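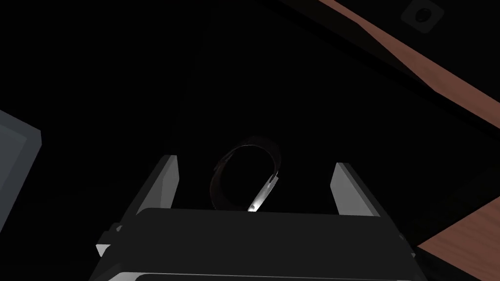

Evik Users Forum > Methods and Results > Grasp success in dim rendered scenes

vtveit
I am posting the November result for comment before it goes into the Blomqvist technical note. The policy was trained entirely in simulation, with wrist-view renders as the only visual input. We ran 500 evaluation episodes on thin, ring-shaped objects under low scene lighting. A grasp was scored as successful if the object was still held after the lift and a short pause. The success rate was 69 percent. With the standard lighting setup, all other settings unchanged, it was higher by 20 points.

My reading is that the policy relies on bright reflections to locate the object and does poorly when most of the object is close in tone to the background. I would welcome other readings.
Valter Tveit, Rudisville

sastumach_lab
Thank you for sharing this ahead of the note. We do not think the data support that reading yet. Lighting changes the look of the fingers as well as the object. If the policy judges its own opening width from the image, darker fingers could account for the whole difference. Was gripper width included in the state vector?

vtveit
It was included. Joint positions and gripper width are both given to the policy at every step. I agree that this does not prove the policy uses them.

k_orrin
Our group saw a similar drop and traced it to the scoring rule. A ring can hang on one finger and pass a height check without being gripped at all. I would ask how many of the successes were of that type before discussing lighting.

vtveit
The check requires contact on both finger pads, so a ring hanging on one finger is recorded as a failure. The contact threshold is listed in section 4 of the draft.

sastumach_lab
Then our request stands. Please hold the finger brightness fixed, vary only the object and the background, and report the two conditions separately. Without that test, the statement about reflections should be removed from the abstract.

k_orrin
I disagree with removing it. A plainly labeled hypothesis is acceptable in a technical note, and readers can weigh it for themselves. I do withdraw my point about scoring, given the two-pad rule.

blomqvist_docs
For the record, notes in this series may include hypotheses in the discussion section. Abstracts are limited to measured results. Revised drafts are accepted until noon on Thursday.

vtveit
Understood. I will move the sentence to the discussion and queue the fixed-finger runs. If they do not finish in time, the note will list the test as open work.

sastumach_lab
That is acceptable to us. Please post the random seeds with the runs so that we can repeat them on our side.

Recent topics
Contact thresholds for thin objects
Wrist view or fixed view: training cost compared
Material settings for polished metal
Failed grasps and how to log them
Draft review schedule, technical notes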